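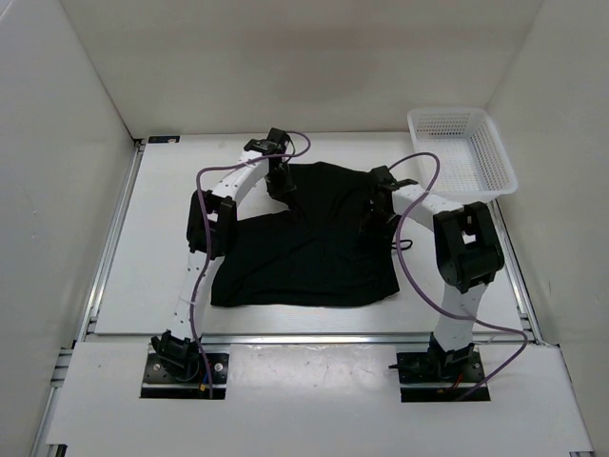
Section 4. Folding a dark top on the table

If you've come straight here without setting up your table, go back and do Section 3 first. I know, I skip ahead in manuals too. But everything below assumes you have a clear, pale, wipeable surface at hip height and a basket within reach, and it goes so much better when you do.

I wrote the Vuton laundry guide after years of folding on the bed, on the couch and (for one bad winter) on top of the dryer. Black clothes were always my worst pile. You can't see the creases, you can't see which way up the collar is, and then you put the thing on in daylight and there's a big diagonal line across your stomach. Folding on white fixed most of that for me. The edges of the garment stand out against the table, so you can see right away if one side has wandered off.

4.1 What you need

One dark top, clean and completely dry. T-shirts, long-sleeved tees and thin sweaters all work the same way.

A white or very light table. The Vuton folding top is what I use, but the back of a white shelf board is fine.

A basket for the finished pile. I like plastic because it doesn't snag knits, and I put mine in a far corner of the table so it's never where my elbows want to be.

The Enoda folding card, if you bought the kit. It's the stiff sheet tucked into the lid of the box. You can do all of this without it, and I often do.

A lint roller. You'll want it. Black fabric on a white table shows you every single hair your pet has ever grown!

4.2 Check the table first

1. Wipe the surface and let it dry. Even a tiny damp patch will leave a mark on some fabrics, and it makes thin jersey stick so you can't slide it.

2. Run your palm over the whole top. If you feel a crumb or a rough spot, deal with it now.

3. Put the basket in its corner. If you're left-handed you may like it on the left, and if you share the table with someone, have the argument about this once and then leave the basket alone.

Note: if your table sits against a wall, leave yourself a hand's width of bare surface at the back. Long tops need it, and you'll scuff your knuckles otherwise.

4.3 Laying the top out

1. Drop the top in the middle of the table, front side down, with the bottom hem nearest you. Don't worry about how it lands. Mine always lands like a map of a country I've never visited.

2. Find the two shoulder seams by feel. Take one in each hand, between finger and thumb, and lift just enough that the upper part comes off the table.

3. Give it one soft shake and lay it back down, letting the hem touch first and then lowering the shoulders away from you.

4. Pull gently outward with both hands at the same time. Same time is the important bit here! If you tug one side and then the other, the whole top twists a little and you end up chasing it around the table.

5. Now look at the outline. You want the hem more or less straight and the two sides matching. If one side steps in, there's a sleeve or a bit of side seam caught underneath. Slide your hand under and bring it out flat.

6. Smooth from the center toward the corners of the hem. Use the flat of your hand, fingers together, and go slowly. Faint diagonal creases usually mean the top is still twisted, so if they come back after you've smoothed them, lift the shoulders and start again from step 2.

Caution: don't drag a knit by its hem to straighten it. I stretched a perfectly nice Kamel sweater this way and it has had one long side ever since. Lift and lower, always.

Note: a curved hem will never look straight, and you can stop trying. Match the two side seams to each other and let the curve do what it likes.

4.4 The fold

1. If you're using the Enoda card, center it on the back of the top with its short edge just under the collar. The standard card is for adult sizes. There's a smaller one in the kids' kit.

2. Bring the left side in toward the middle, over the card. Fold from the shoulder and the hem together, one hand on each.

3. Turn the sleeve back on itself so it lies along the fold. Long sleeves need a second turn down toward the hem. Don't let the cuff poke out past the bottom, or you'll be tucking it in later and muttering.

4. Do the same on the right. Check that the two sides meet, or overlap by the same amount all the way down. A gap that's wider at the bottom means one side went in crooked. Open just that side and redo it.

5. Slide the card out from the collar end. Keep a palm resting on the folded sides while you pull.

6. Bring the hem up about a third of the way, then fold again to the collar. For a drawer where things stand on edge, fold once more.

7. Turn it over, pat it down, and into the basket it goes.

Caution: the edges of the card are stiffer than they look. Keep it away from lace, sequins and anything with a loose thread.

I timed myself for this guide because I was curious, and I got through 14 tops before my coffee went cold. Your first few will be slower. Mine were dreadful.

4.5 Filling the basket

Put heavier things in first and thin tops last. I face all the folded edges the same way, which sounds fussy, but it lets you lift out one top without the rest of the pile coming along for the ride. Stop when you reach the rim. A heaped basket tips as you go through a doorway (ask me about my stairs).

If you have the Jenton stackable baskets, the lower one should only be filled to just under the handles. Any higher and the top basket presses down on the pile and puts back all the creases you smoothed out.

4.6 If something isn't working

The top slides around while I fold. Your table may be too glossy. Lay a thin cotton sheet over it, pulled tight. You lose a bit of that nice white contrast unless the sheet is white too.

The fold springs open. Usually thick fleece or something with a lot of stretch. Press down with both palms and count to four before you pick it up, or roll it and be done with it.

I can't tell front from back. Look for the side where the neckline dips lower, that's the front. If both are the same, feel for the label. If the label has been cut out, well, wear it whichever way you like.

There's a crease that won't smooth out. It was probably set in the dryer. Hang the top in the bathroom while somebody showers, let it dry fully, and fold it after.

The piles in my drawer keep falling over. Your folds are probably coming out at different widths. Use the card for a whole load and see if that settles it. It took me over 200 tops before I could do it by eye, and I still reach for the card when I'm tired.

4.7 Looking after the table

Wipe it with a damp cloth and a drop of dish soap. Dark dye can rub off onto white, especially from new black denim, so wash new things once before they go anywhere near it. For a stubborn gray smudge I use a melamine sponge, very lightly. Dry the top before you fold the legs or lean it against a wall.

Pants and anything with a waistband are in Section 5. The spare parts list is on page 82.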